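Zeso Specimen Layout Mat
Stranding and Post-mortem Range
Product code 2453

The Zeso Specimen Layout Mat is supplied to stranding networks, university departments and museums that examine whales, dolphins and porpoises. It provides a clean, marked surface on which teeth, ear bones, parasites and small tissue samples may be set out in order before they are labelled and stored.

The mat was developed at the Trarivstead workshop under the direction of Myfanwy Probert, who was responsible for the post-mortem room there for 15 years. It replaces the earlier Hughes pattern, which is no longer made. Spare parts for the Hughes pattern remain available on request.

Each mat is made from a flexible sheet that may be rolled for carriage to a beach and laid flat on any firm table. The surface resists salt water, blood and the usual fixing fluids. It should be rinsed with cold water after use and must not be cleaned with bleach. 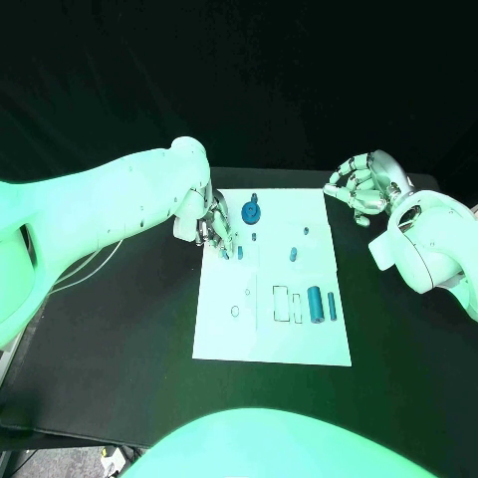 Tooth and ear bone samples are easily put down in the wrong order when several people are working on one carcass. The mat is therefore printed with numbered spaces for the upper and lower jaws, left and right, and with a separate panel for the ear bones. The numbers match those on the Flullari record cards, so that a sample can be traced from the mat to the card without a second list. A blank panel is provided for species with an unusual number of teeth, and may be marked with a wax pencil.

Contents
One layout mat
3 wax pencils
200 waterproof labels
One carrying tube with shoulder strap
Printed instructions

Flullari record cards are sold separately.

Care and storage
Mats should be stored rolled, printed side outwards, and kept out of direct sunlight. A mat that has been cut by a blade should be withdrawn from use, as fluid may enter the backing and cannot be removed by washing.

Ordering
Orders are accepted from institutions and registered stranding groups. A purchase order number is required. Orders received before 1st October will be supplied with the present instructions; later orders will include the revised edition, prepared by Italo Colombo, with an added section on beaked whales.

Enquiries about bulk supply should be sent in writing to the Zeso sales office, Trarivstead, quoting the product code.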